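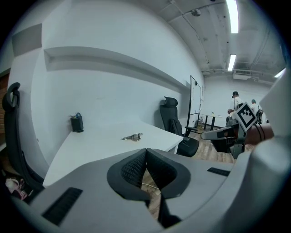 Figure 1. The long white desk along the wall of the study room.

3.1 Room and desk

Our project looked at how a shared desk in the Starosstead building fills up during a term. The room has white walls, a gray ceiling and a wooden floor. The desk runs along one wall, with a black office chair beside it. In Figure 1 the desk holds a small black container near the wall and a small metallic object closer to the front edge.

Dumisani Dlamini and I checked the desk twice a day in March and logged 731 entries -- mostly pens, cables and cups. Items near the wall stayed longest. Small things left at the front were usually gone by the next check. We did not move anything ourselves.

The full log is in Appendix 2.

Tumelo Shabalala, 10/06/2024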